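Bedisix launches Pidska, a two-armed kit for the least loved job in electronics

Sat 24 June

Bedisix today opens orders for Pidska, a two-armed assembly kit that pushes connectors into circuit boards. It does other things as well, but we have learned from talking to customers that this is the one they ask about first, usually while rubbing a thumb.

Anyone who has spent a shift plugging cable connectors into sockets will know the trouble. The plug is small, the wires pull it sideways, and the board slides off across the bench the moment you lean on it. People solve this by using their other hand. Machines have mostly solved it with a clamp, made to fit one board and useless for the next, of which most factories own a cupboard full.

Pidska uses its other hand. One arm steadies the board while the second brings in the connector, and when the product changes, the holding arm is taught a new place to press. The clamps may stay in the cupboard.
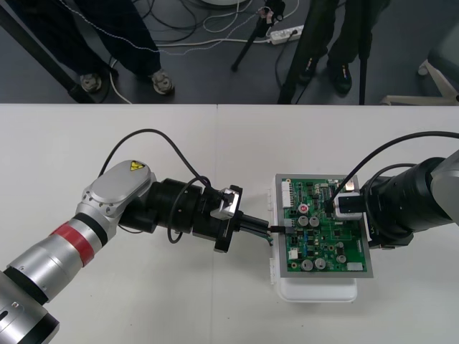 2 min read

With the left arm on the connector and the right pressing on the upper part of the board, the tall components and the tiny chips between them are left alone. Finding a clear spot to press is the fiddly part of setting up any new board, and the software, called Qiu, will suggest places and let you overrule it. Our own engineers overrule it quite often. Qiu takes this well.

Qiu also keeps watch on how hard each arm is pushing. If a plug meets more resistance than it should, the arm backs off, shifts a little and tries again, up to 10 times, after which it stops and asks for a person. We did try a version that kept going. It was very determined, and we went through a good many sockets.

New jobs are taught by moving the arms by hand, with no code to write. A trained operator should allow 30 minutes for a simple board with one connector. Boards with several connectors take longer, and boards designed by someone with a grudge against assembly staff take longer still.

What comes in the crate: two arms with grippers, the controller, a Qiu licence, a set of gripper fingers for common plug shapes, and a printed manual. The manual has an index. We mention this because the last one didn't, and we heard about it.

What does not come in the crate: a table. Pidska will bolt to any flat, rigid worktop that meets the loading figures on the data sheet. Customers who would like us to supply one may add the Drurard bench, which is a very good bench and priced accordingly.

Pidska may be bought outright or hired at £1,332 a month, with a minimum term of two months. Hire includes servicing, software updates and a telephone line answered by somebody who has used the machine. Deliveries begin in November. Those wishing to see it handle their own boards first can send us a sample board and its cable, preferably ones they don't need back in a hurry.

Existing Bedisix customers with a single-arm cell can add a second arm and move to Qiu at a reduced rate. Please have your serial number ready when you call. It is on the underside of the controller, where we put it before thinking about it properly.

Contact: Bedisix press office | © Bedisix, all rights reserved | Back to top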